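Section 4. Setting Up the Tisen Mattress Pad Warmer

4.1 Before you start

Read Section 2 (Safety) before connecting the control unit. The pad is supplied with one control unit, one supply cord and one connector cover. Dual-zone pads have a second control unit. If any part is missing, do not substitute a part from another Prorkus product. The plugs are similar in shape but are wired differently.

CAUTION: Do not use the pad on a water bed, an air bed or an adjustable bed with exposed moving parts.

CAUTION: Do not use the pad for an infant, or for a person who cannot feel heat or operate the control.

4.2 Fitting the pad

1. Remove all bedding down to the bare mattress.
2. Check the mattress for pins, loose springs or torn fabric. Repair or cover these before going further.
3. Unfold the pad with the label facing up and the connector at the foot of the bed.
4. Pull the elastic skirt over the two head corners first, then over the two foot corners.
5. Smooth the pad from the center outward. The heating wires can be felt through the fabric and should run in even, parallel lines.
6. Let the connector lead hang freely at the foot. Do not tuck it between the mattress and the base.

NOTE: On a mattress with deep sides the skirt may sit a little short of the lower edge. This does not affect operation as long as the heated area lies flat.

4.3 Connecting the control unit

1. Make sure the supply cord is unplugged from the wall.
2. Push the control unit plug into the pad connector until the latch clicks.
3. Slide the connector cover over the joint.
4. Route the control cord along the side rail of the bed and place the control unit on a nightstand. Keep it out from under the covers.
5. Plug the supply cord directly into a wall outlet. Do not use an extension cord or a power strip.

The display shows two dashes when the pad is recognized. If it shows code 41, the connector is not fully seated. Unplug the supply cord, repeat steps 2 and 3, and try again. If it shows code 204, stop using the pad and contact the dealer -- this code is stored in the control unit and cannot be cleared by the user.

4.4 Making up the bed

Heat builds up wherever the surface is covered by something thick. The pad should be used under one fitted sheet only, with no topper or folded blanket in between. Pull the sheet down on all sides and check that no wrinkle in the pad has formed beneath it.
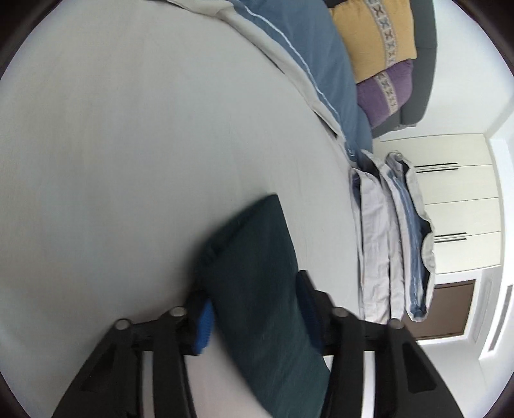
The warmer reads its temperature from a sensor wire in the pad, and local insulation over that wire will cause uneven heating. Large folds should be worked out by hand before the control is switched on. Faint creases in the fitted sheet, like those in the pale grey one shown, are acceptable. A plump pillow such as the dark teal-green one should be moved off the heated area before preheating and put back at the head of the bed afterward.

4.5 First use

1. Switch the control unit on and select level 2.
2. Leave the bed covered with a light blanket during warm-up.
3. Feel the surface with the flat of your hand. Warmth should be even from side to side.
4. Switch off at once if any spot is clearly hotter than the rest. Unplug the pad and refit it as described in 4.2.

NOTE: A slight odor may be present the first time the pad is heated. Air the room until it clears.

For washing and storage, see Section 5.

Section 4 revised 11 March 2019. Connector cover instructions added by P. Munshi.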